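과일 선별장에 들어온 로봇 손, 작업자의 하루가 달라졌다

Tretgate의 과일 포장 작업장에서는 아침 여섯 시에 첫 조가 일을 시작한다. 예전에는 이 시간에 모든 사람이 작업대 앞에 서서 바구니에 과일을 담았다. 지금은 그중 일부가 화면 앞에 앉거나 로봇 옆에 선다. 지난 2월부터 이 회사는 선물용 과일 바구니를 만드는 공정에 로봇 팔을 쓰고 있다.

Tretgate는 사과, 레몬, 배 같은 과일을 바구니에 담아 호텔과 사무실에 보내는 회사이다. 주문이 많은 주에는 바구니 2000개가 나간다. 상품 이름은 Bilta이고, 바구니 하나에 들어가는 과일의 종류와 순서가 정해져 있다. 무거운 과일이 아래에 있어야 하고, 껍질이 약한 과일은 위에 놓인다. 간단한 규칙처럼 들리지만, 여덟 시간 동안 같은 동작을 하는 사람에게는 간단한 일이 아니었다고 직원들은 말한다.

로봇을 설치한 곳은 자동화 업체 Zerouali이다. 이 업체는 처음에 작업장 전체를 바꾸는 계획을 제안했지만, Tretgate는 그 계획을 받지 않았다. 회사는 먼저 한 개의 작업 줄에만 로봇을 두고, 나머지 줄은 사람의 손으로 계속하기로 결정했다. 작업조장 Oľga Rusnák은 이 결정에 찬성한 사람 가운데 하나이다.

"우리는 과일을 만지는 일을 오래 했습니다. 어떤 사과가 내일까지 괜찮고 어떤 사과가 안 괜찮은지 손가락으로 압니다. 기계가 그것을 모두 안다고 누가 말하면 저는 믿지 않습니다. 하지만 집어서 옮기는 일은 기계가 해도 됩니다."

그래서 일이 두 부분으로 나누어졌다. 사람이 과일을 먼저 검사하고 작업대에 올려놓는다. 로봇은 그 과일을 집어서 바구니로 옮긴다. 상처가 깊거나 물러진 과일은 검사 단계에서 빠지고, 빠진 과일은 주스를 만드는 이웃 업체로 간다. 껍질에 작은 흠만 있는 과일은 그대로 쓴다. 손님들이 가끔 불평하지만 맛에는 차이가 없다고 회사는 설명한다.

직원들이 가장 크게 느끼는 변화는 몸에 관한 것이다. 전에는 근무가 끝나면 손목과 어깨가 아픈 사람이 많았다. 로봇이 있는 줄에서는 두 시간마다 자리를 바꾼다. 검사하는 사람이 다음에는 로봇을 지켜보고, 그다음에는 포장지와 카드를 준비한다. 같은 자리에 하루 종일 서 있는 사람은 이제 이 줄에 없다.

대신에 새로운 피로가 생겼다는 의견도 있다. 포장 일을 하다가 로봇 담당이 된 Kamil Ševčík은 처음 몇 주 동안 집에 가면 눈이 아팠다고 한다.

"몸은 편합니다. 그런데 계속 보고 있어야 하니까 머리가 쉬지 못합니다. 전에는 동료와 이야기하면서 일했습니다. 로봇을 볼 때에는 이야기를 하면 놓치는 것이 있습니다."

그의 일은 로봇이 과일을 잡는 모습을 확인하고, 잡는 위치가 나쁘면 멈추는 것이다. 멈춘 다음에는 화면에 이유를 적는다. 너무 세게 잡았는지, 옆에 있는 과일에 손가락이 닿았는지, 과일이 굴러갔는지를 고른다. 첫 주의 기록에는 정지가 259번 있었다. 가장 최근 주에는 141번이었다. Zerouali의 기술자들은 이 기록을 받아서 손가락의 힘과 움직이는 순서를 고친다.

사과는 비교적 쉬운 과일이라고 한다. 크고 단단하며 모양이 비슷하기 때문이다. 레몬은 작아서 손가락 사이의 간격을 더 좁혀야 하고, 배는 목 부분이 가늘어서 어느 쪽을 잡는지가 중요하다. 포도는 지금도 사람이 담는다. 로봇에게 포도를 맡길 계획이 있는지 묻자 Rusnák 조장은 웃으면서 고개를 저었다. 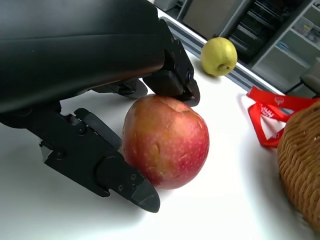 글·사진 | 지역경제부 Zimitz 주재기자

사과 한 개를 잡는 데에도 순서가 있다. 손가락 하나가 사과의 윗부분에 닿고, 다른 손가락은 옆에서 받친다. 검은 손가락에는 나사가 여러 개 보이고, 안쪽에는 고무 같은 판이 붙어 있다. Ševčík은 이제 손가락이 닿는 각도만 보아도 멈춰야 할지를 대개 안다고 했다. 그는 그 감각을 새로 온 동료에게 말로 가르치는 것이 제일 어렵다고 덧붙였다.

급여 문제도 남아 있다. 로봇을 담당하는 사람은 교육을 받아야 하지만, 아직 직급은 포장 직원과 같다. 직원 대표들은 교육을 마친 사람에게 다른 급여 기준을 적용해 달라고 회사에 요구했다. 회사는 요구의 내용을 검토하고 있으며, 다음 협의는 월요일에 있다. 로봇 때문에 나간 사람은 지금까지 없다고 회사는 밝혔다. 그러나 정년으로 그만둔 직원의 자리를 새로 채우지 않은 경우가 있었다는 점은 인정했다. 직원 대표들은 이 부분도 협의에서 다루려고 한다.

생산량은 크게 늘지 않았다. 로봇이 있는 줄은 지난주에 바구니 1182개를 완성했는데, 이것은 사람만 일할 때와 비슷한 수준이다. 회사는 속도를 올리는 것보다 작업자의 병가를 줄이는 것이 지금의 목적이라고 말한다. 병가가 얼마나 줄었는지는 아직 공개하지 않았다.

두 번째 줄에 로봇을 놓을지는 여름 전에 정한다. Rusnák 조장은 그 전에 작업대의 높이를 먼저 바꾸고 싶다고 했다. 키가 작은 직원들이 과일을 올려놓을 때 팔을 너무 높이 들어야 하는데, 이 문제는 로봇이 오기 전부터 있었고 아직 해결되지 않았다.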